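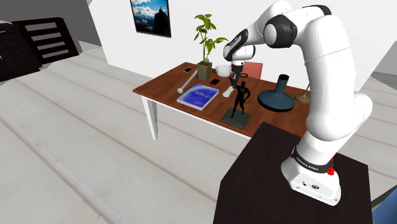

Scene and Episode Rules for Tabletop Tasks: Frequently Asked Questions

This page covers the rules for simulated tabletop tasks submitted to the Turken suite. It applies to single-arm scenes with a fixed base. Mobile bases and two-arm scenes have their own page. Where this page and the Scene Rules differ, the Scene Rules apply.

Scope

Which release do these answers apply to?

Release 4 and later. Scenes accepted under release 3 stay valid until they are edited. Any edit, including a change to a texture, brings the whole scene under the current rules.

Do the rules replace a safety assessment for a real cell?

No. A scene that passes the checks has been shown to be consistent and repeatable in simulation. It says nothing about guarding, stopping distance, or safe speed on hardware. Those are covered by the safety standards in force at your site and by the arm manufacturer's documentation.

Scene layout

How many objects may be on the table?

There is no upper limit. Each object must be registered in the scene file with a mesh, a mass, a friction value, and a class name. Decorative objects on the tabletop count as objects. A plant in a pot or a vase next to the target can be struck by the arm and must have collision geometry.

Do objects off the table need collision geometry?

Only if they are within reach of the arm. Compute reach from the base joint to the fingertips with the gripper closed, then add the margin given in section 3 of the Scene Rules. Wall art and furniture outside that volume may be visual only. A chair pushed up behind the table is often inside it. Check before you turn collision off.

Can two objects of the same class be used in one scene?

Yes. If one of them is the target, the task text must tell them apart by a property that can be read from the scene without knowing the object IDs. Size and position relative to a named object are accepted. In a scene with two bone-shaped objects, "pick up the bone" is rejected. "Pick up the smaller bone, next to the figurine" is accepted if the size difference meets the minimum ratio in section 5.

Left and right are ambiguous. Which viewpoint is used?

The main camera, in every case. Task text written from the robot base was allowed in release 3 and caused most of the mismatches found in the Hastham review. Use "left of" and "right of" only when the relation holds for the whole range of start positions.

May objects touch at the start of an episode?

They may touch. They may not interpenetrate. Run the settle step for 200 physics steps with the arm parked, then save the settled poses as the start state. If an object falls over or leaves the table during the settle step, the start state is discarded and sampled again.

Robot and gripper

Does the pedestal have to be modeled?

Yes, with collision enabled. The pedestal must be fixed to the world, and its contact with the table must be zero at the start. Leave enough clearance for the lower link to swing through its full allowed range.

Must the emergency stop button on the base work in simulation?

No. Buttons, ports, and connectors on the base housing are treated as part of the base mesh. Do not remove them to save polygons. The visual model must match the model used for the collision hull within the tolerance in section 2.

What speed limits apply?

Joint limits come from the robot description file and may not be raised. In addition, the fingertip speed limit drops to the approach value once the fingertips enter the approach zone above the tabletop. The checker reads the limit at every control step. One step over the limit fails the episode.

Is a vertical approach required?

Only for tasks tagged "top grasp." For these, the gripper axis must stay within the allowed tilt from the moment it enters the approach zone until the fingers close. Other tasks may use any approach that avoids contact with nontarget objects.

Does the gripper have to be clear of the object before closing?

The palm does. Fingers may touch the target during closing. Contact between a finger and the tabletop is logged as a warning below the force threshold and as a failure above it.

Contact and failure

What counts as a disturbance?

Any nontarget object that moves or rotates more than the section 6 limits between the start state and the end state. Tall objects on a narrow footing also fail if they tip past the limit and then recover. The checker uses the peak value for tilt and the final value for position.

Can a disturbed object be excused if the task still succeeds?

No. Task success and disturbance are scored separately and both are reported. Do not merge them into one number in a paper or on a results page.

Are failed episodes submitted?

Yes. Submit every episode in the run, in order, with its seed. Runs with missing seeds are returned. The Stasiv reference run contains 961 episodes, of which 578 are marked as successes. The other episodes are kept in the same archive and follow the same file format.

Visual settings

May lighting be changed between episodes?

Yes, within the listed presets. The preset ID goes in the episode header. Custom lights are allowed in training scenes only.

Does the target have to be visible at the start?

It must be visible in at least one registered camera. Partial occlusion by the gripper or by another object is allowed up to the section 7 limit. Occlusion by the arm is measured with the arm in its start pose.

Can book covers and posters show text?

Yes, if the texture comes from the Pandden asset library or you hold the rights to it. Text that names the target or the task is not allowed anywhere in view.

Submitting

What does the checker report mean by "E242"?

Error 242 is an unregistered mesh. The scene contains geometry that has no entry in the object table. The usual source is a handle, lid, or base that was exported as a separate part. Merge it with the parent object or register it as its own object.

How are scenes versioned?

Scene name, release number, and a revision letter. Do not reuse a letter after a scene has been withdrawn.

Where are the tolerances listed?

In the appendix of the Scene Rules, by section number. They are left off this page on purpose and may change between releases. The next revision of the appendix is due in November.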